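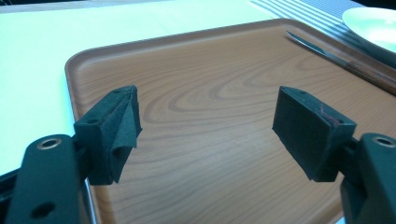 Bavow Baking School Opens Registration for Fall Cake Decorating Program

JITHOLM – Bavow Baking School today announced that registration is open for its fall cake decorating program, which begins in September at the school's teaching kitchen on Stender Street. The program is intended for home bakers who can already make a plain layer cake and wish to learn buttercream piping, fondant work and simple sugar flowers.

The course runs for eight weeks and is limited to 60 students, divided into morning and evening groups. Tuition is $399 and includes all ingredients, cake boards and a printed recipe book. Students are asked to bring an apron and a set of piping tips.

"Our students have asked for a longer course for several years," said Adwoa Odoi, director of the school. "Eight weeks gives them time to practice a border or a rose at home and come back with questions."
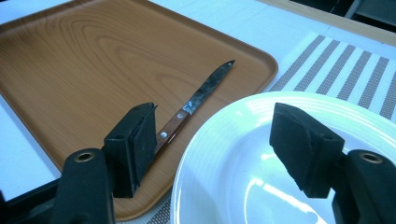 Classes will be taught by Kobina Kwofie and Nga Đinh. Mr. Kwofie will lead the sessions on leveling, filling and frosting, and Ms. Đinh will teach the sugar flower classes in the second half of the program. In the last week, each student will complete a two-tier celebration cake of his or her own design.

The finished cakes will be shown at an open house at the Sulemana Hall. Admission is free, and the first 100 visitors will receive a cupcake.

Registration closes at the end of August or when all places are filled. Forms are available at the school's front desk. Questions about the program may be directed to Korkor Mahama in the registration office between 9 a.m. and 4 p.m.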